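## 3. Collection of navigation episodes

### 3.1 Simulated homes

All episodes were gathered in simulation. The home models were prepared at Poltstead from surface scans of furnished rooms, then loaded into Cliller, our rendering and physics front end. Cliller reports the pose of the agent, a colour view, a depth map and a contact flag at each step. We did not retouch the scanned surfaces. Gaps, ragged seams between floor types and stray speckle under furniture were kept, as the policy is meant to cope with map data of similar quality once it is moved to hardware.

The agent is a cylinder with a single forward-facing view. It has no arm. Its action set is the usual one for this task: move forward, turn left, turn right and stop. Forward motion is blocked by any surface that intersects the cylinder, and sliding along walls is turned off. In early trials with sliding turned on, demonstrators learned to lean on walls through tight passages, and the policy copied the habit.

Each home was checked for connectivity before use. A start point and a goal point were accepted only if a path existed between them on the navigation mesh and the path crossed at least one doorway. Pairs within a single room were dropped. They added many steps of straight travel but very little of the behaviour we wanted to model, namely choosing an exit and committing to it.

### 3.2 Demonstrators and instructions

Five demonstrators took part, all of them staff or students at Zokville. Each worked with a keyboard and saw only the colour view, with no map and no depth. The goal was given as a short written phrase naming a piece of furniture and, where two candidates existed, the room it stood in. Phrases were drafted by Refugio Ponce and reviewed by Saadet Baysal, who rewrote any phrase that two readers resolved to different objects.

Demonstrators were asked to behave as they would in an unfamiliar home. They were free to look around before moving and were not scored on speed. We found this preferable to shortest-path supervision, which produces an agent that never turns to look at anything and therefore never learns what to do when the goal is out of view. The cost is a longer and noisier record. Some episodes include a full turn on the spot at every threshold, others almost none, and we made no attempt to even out these differences between demonstrators.

An episode ended when the demonstrator issued the stop action or when the step limit was reached. Episodes that reached the limit were kept in the log but excluded from training. After this filter the set held 362 episodes. We reserved 20 of these for validation, drawn from homes that do not appear in the training portion.

### 3.3 Selection of decision frames

Consecutive views differ very little, and training on every step gives too much weight to corridor travel. We therefore marked a subset of steps as decision frames. A step qualifies if the next action differs from the previous one and if more than one room is visible from the current pose – the second condition is tested on the semantic mesh, not on the rendered view. Decision frames are sampled at a higher rate during training, while the remaining steps are used at their natural frequency.

Figure 1 gives a typical case. A light tan doorframe stands between a pale wall and a dark slate one, and the two floors meet along a diagonal with a stepped outline. The dining table and its four chairs are against the slate wall, well past the near furniture. For a goal phrase naming the table, the useful signal lies in the upper part of the view, and the floor in the foreground carries little beyond free space.

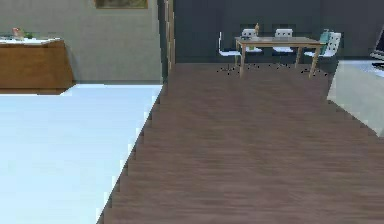 **Figure 1.** Rendered view across a boundary between two floor types, with a dining table and chairs at the far wall.

### 3.4 Annotation and quality checks

Hilde Baert and Tiburcio Robles labelled 172 decision frames by hand with the exit or direction they would take, working separately and without access to the recorded action. Where their labels disagreed, Smaranda Costache made the final call after replaying the episode. The labels are used for analysis only and do not enter the training loss.

Most disagreements fell into two groups. In the first, the goal was partly hidden and one annotator had taken it for a different piece of furniture. In the second, both annotators had found the goal but preferred different sides of an obstacle. We treat the second group as valid alternatives and accept either label in the analysis of Section 5.

Logs were stored in the Cisneros format, with one record per step and the views held in a separate archive. Replay from the stored actions was compared with the stored poses for every episode in the training set. Any episode whose final pose drifted by more than one cell of the navigation mesh was collected again by the same demonstrator, from the same start point and with the same goal phrase.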